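Print
E-mail

Visit to the Kultatier laboratory, Donham

In May I had the possibility to visit the Kultatier laboratory in Donham, where a small group studies how robots can learn to handle cloth. I work with sewing machines and my knowledge of robots is limited, so I ask the reader to excuse it if I simplify some points.

The laboratory is on the second floor of a former school building. We were 13 visitors, most of us from textile companies. After coffee we went directly to the work room, and the hosts began with the method, before any of the results.

Their question is an old one in my trade. A robot can pick up a box very well, but a piece of fabric changes its form each time it is touched. The group does not write rules for this. A person takes a gripper in the hand and does the task many times, and a camera fixed on the gripper records what the fingers meet. From these recordings a program called Lü learns where to close the fingers and in which direction to pull. The robot arm gets the same kind of fingers, so the view it has is close to the view in the recordings.

For the present study they collected 3448 recordings. I asked how long one of them takes, and the answer was that it depends very much on the fabric. Woven cotton is quick. Knit is slow, as the edge likes to roll.

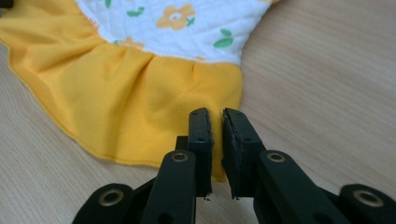 Approaching the hem of a gathered ruffle with the hand-held gripper.

The difficult point with sewn pieces is the choice of the layer. On a ruffle the folds offer many places which look good for gripping, but if the fingers take a fold in the middle, the whole piece comes up in a lump. The people who make the recordings are therefore asked to go for the outer hem, at a place where it stands a little free from the table. In the first version of the method there was no such instruction, and each person gripped in a personal way. The program learned a mixture of all of them, and it often stopped above the cloth as if it could not decide.

With the new instruction the results are better. In a test of 171 attempts on pieces which the program had not met before, it took the hem correctly in roughly two thirds. The quilted pieces were easier than the thin ones - I had expected the opposite. The explanation we heard was that the padding keeps the shape when the fingers push against it.

In the second part we could try the gripper ourselves. It is lighter than I thought, but my wrist was tired after a few minutes. One must move slowly and keep the hem between the fingers before closing. I needed several attempts with a baby bib, and my colleague from Jistton was much faster than me.

There was also a discussion about the price. The hosts did not want to give a number for a complete station, as the fingers are still changed often. For our production I see no use yet, the speed is too low. For sorting of returned goods it could be interesting earlier.

The visit finished at 2 in the afternoon. The group plans to continue with elastic bands and with pieces that have buttons, and they would be glad to receive samples from companies. We have already put a box of remnants aside for them - mostly knit, with some badly rolled edges.

Print
E-mail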